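Questions people ask about starship technology in screen science fiction

Updated when the inbox gets full. Answers are one viewer's opinion and a rather grumpy one.

Do the sizes given for fictional ships mean anything?

Less than the arguments about them would suggest. The Grernine is the usual case. The series guide gives her as 922 metres from bow to engine bells, and people quote that figure as if somebody had gone out with a tape. Then you watch the docking sequence in the second series, compare her with the shuttle, and she would have to be at least twice that. In the hangar episode she would have to be a good deal smaller. The model makers built what looked right for the shot and the figure was written down afterwards. I don't mind, but I wish the guide would stop printing it to the nearest metre.

Why do the fighters bank when they turn?

Audiences have seen aeroplanes. There is no air to bank against, and every explanation I have been sent (field effects, pilot comfort, "etheric drag") was thought up by a fan after the fact. The Clidora serials at least had ships that turned over and fired their engines backwards to slow down. Viewers wrote in to say it looked clumsy, and by the third serial the ships were swooping like everyone else's.

Is the Tseng drive based on real physics?

It is based on a real word or two. The script says the drive "folds the local frame", and that is as far as it goes. Watch how it behaves and you will find it takes exactly as long as the plot needs. The crossing to Stekell lasts 40 days in the pilot, when the crew have to get on each other's nerves, and a long lunch in the finale, when there is a war to get to. A drive with a speed would have ruined both episodes. I would have more patience with it if the characters were not forever telling us how precise it is.

How many people live on Stekell Station?

3000, according to the opening narration. We meet perhaps a dozen of them and they all drink in the same bar. Where the other decks are, what anybody eats and who mends the lifts are matters the programme never goes near. Someone sent me a plan of the station with farms on it. It was a lovely plan and none of it is in the show.

What about sound in space?

I gave up on this one years ago. Silent space battles are dull after the first minute, and the films praised for their silence nearly always fill it with a choir. If you want to be cross about something, be cross about radio calls between planets with no delay on them.

Are the old model ships really better than computer ones?

Some are. People remember the good ones. There were plenty of models with visible wires and thrusters that drooped, and they have been tactfully forgotten. A model catches real light, and I do think that helps a hull look heavy. It won't save a bad design, though. The Clidora flagship was a beautifully made model of a thing that looked like a hairdryer.

Does all that surface detail do anything?

The pipes, hatches and little boxes are there to make the ship look big. I have read a claim that every fitting on the Grernine has a stated use. I should like to see the list, and I should like to know if it was written before or after the glue dried. Several of the "sensor blisters" match parts from an ordinary tank kit.
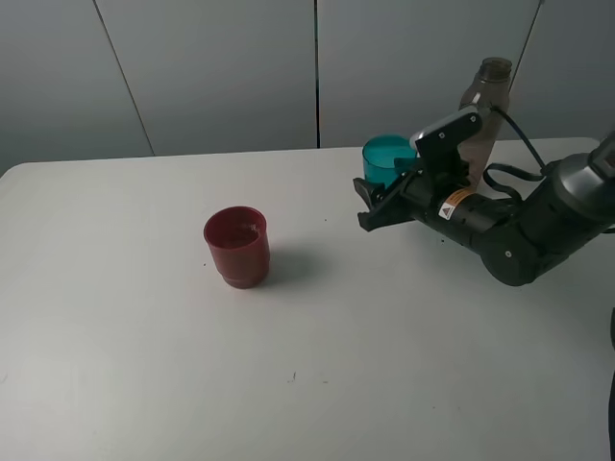
Reader Mossbank disagrees with nearly all of this and has written to say that surface detail tells you how a ship is looked after. On the Grernine the panels round the engines are smaller and more broken up than the ones at the bow, Mossbank argues, and any engineer would expect that, as the engines are what you need to get at. I think that's a fair point, and possibly even what the designers meant. I would still like to see one episode in which somebody opens one.

Could any of these ships be built?

No. The most sensible of the lot, the Clidora supply tug, is 200 metres of fuel tank with a cabin on the front, and it still has no way of getting rid of its heat. The crew would be cooked before the titles finished. It does have the fuel tank, so it gets half a mark.

Why do you watch this stuff if it annoys you so much?

I get this one most often, usually late on a Sunday. I like the ships. I just don't believe what it says on the back of the box. Questions about time travel go on the other page, which I answer less often and in a worse mood.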